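Home Reviews Basement & Garage Kitchen About Contact

Godik 35-Pint Dehumidifier: Long-Term Review

July | By Elis Trevor 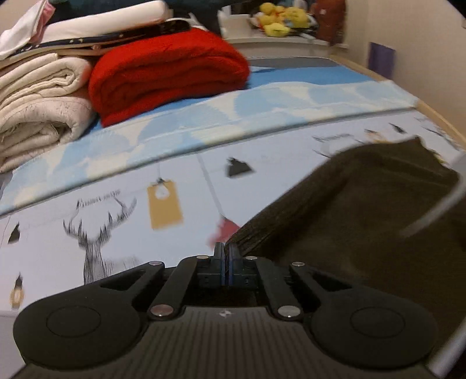 Thursday afternoon. Photo: Elis Trevor

I bought the Godik to replace a bigger Gomero that quit with a bad compressor. The Gomero had been loud from the first day and I was not sorry to see it go. The Godik is a 35-pint unit with a bucket, a port on the back for a garden hose, and no pump. I paid full price for it at a local store, and it has run in my basement through two damp seasons. The hour counter in the menu says 2,868.

My basement has block walls, a painted floor, and one small window that doesn't open. There is a washer and dryer at one end and shelves along the long side. Before I ran a dehumidifier down there, cardboard boxes went soft by the middle of summer and the bottoms of the metal shelf legs rusted. I don't get standing water. If you do, fix that first, because no machine this size will keep up with it.

Setup

The box has the unit, a filter already in place, a short power cord and a thin manual. No hose is included. You have to let it stand upright before you plug it in, and the manual is clear on that point. The casters are small and hard. They roll fine on my painted floor and badly on anything else, and they hung up on the rubber mat by the washer every time I tried to cross it. I ended up lifting it. One person can do that, but the side grips are shallow and I would have liked a real handle on top.

The hose port is covered by a plastic plug that was on so tight I used pliers. After that a regular garden hose threads on. The threads are plastic, so start it by hand. Mine dripped a little at the connection until I put a second rubber washer in. It has not dripped since.

How well it works

I keep a separate humidity gauge on a shelf at the far end from the unit, and I went by that instead of the number on the front panel. The first day I turned it on, the far gauge was in the low seventies. By the next evening it was in the high fifties, and it settled near fifty after that. I left the setting at fifty for the rest of the season.

The panel on the Godik reads lower than my gauge, and the gap is the same at both ends of the season. I'd guess the sensor sits too close to the air coming out. It is easy to work with once you know about it. Set it one step drier than you want.

In cooler weather it slows down a lot. In April, with the basement chilly, it would frost up, stop, run only the fan for a while, and start again. All units of this kind do it to some degree. The old Gomero was better in the cold. If your basement stays cold most of the year, this is not the one to buy.

Emptying the bucket

The bucket slides out from the front. It is a good shape, with a pour corner and a handle that folds flat, and it doesn't slosh much if you walk at a normal pace. The float inside is the weak part. It is a piece of foam on two plastic pins, and if you knock it off the pins when you rinse the bucket, the machine thinks it's full and won't run. The full light comes on and it beeps 5 times. I spent a while on that the first time it happened.

In July, before I hooked up the hose, I was emptying it morning and night. With the hose run to the floor drain I don't think about it. The hose has to slope down the whole way. There is a version with a pump, sold as the Godik P, which costs more. I haven't used it, but my neighbor Jonatan Strömberg has one because his only drain is a sink, and he is happy with it apart from the sound the pump makes when it kicks on.

Noise

There are two fan speeds. Low is a steady hum that I can't hear upstairs with the door shut. High can be heard in the kitchen, and it has a slight rattle that goes away if I press on the back grille. I stuck a piece of felt behind the grille and that took care of most of it. The compressor starts with a thump. You notice it if you are in the room and not otherwise.

Filter and cleaning

The filter pulls out from the side. Rinse it, shake it, let it dry, put it back. Mine needs it every couple of weeks, which I put down to dryer lint. There is a reminder light, and it comes on by hours only, whether the filter is dirty or not. Hold the filter button for 3 seconds to clear it.

Once a season I take the back grille off and go over the coils with a soft brush. Four screws, all the same size. The manual doesn't tell you to do this. Mine had a gray layer on it after the first summer.

Power use

I did not put a meter on it. The electric bill for the summer was a bit lower than when I had the Gomero, but we also had a milder June, so I wouldn't make much of that.

Parts and service

I wrote to the company once, about the float. They answered in two days and sent a new one at no charge. It is the same design as the old one. The warranty covers one year on the whole unit and longer on the sealed parts. Keep the receipt, they asked for a copy.

Other ones I looked at

The Dafis is cheaper and close to the same size. The store had one running on the floor, and the bucket felt flimsy to me and had no lid. The Govis costs more and has phone control, which I have no use for in a basement. It does have a better handle and bigger wheels. If you plan to move the thing from room to room, I would look at the Govis first.

Good: keeps a medium basement at fifty percent, quiet on low, solid bucket, standard hose thread, quick reply from the company.

Not so good: panel reads low, float comes off its pins, poor in the cold, small casters, no hose in the box.

I would buy it again for this basement. The shelf legs have not rusted any further, and the boxes I left on the bottom shelf as a test were still stiff in September. I plan to run it again next year, and I'll add a note to this page if anything breaks.

Back to Reviews | Next | Previous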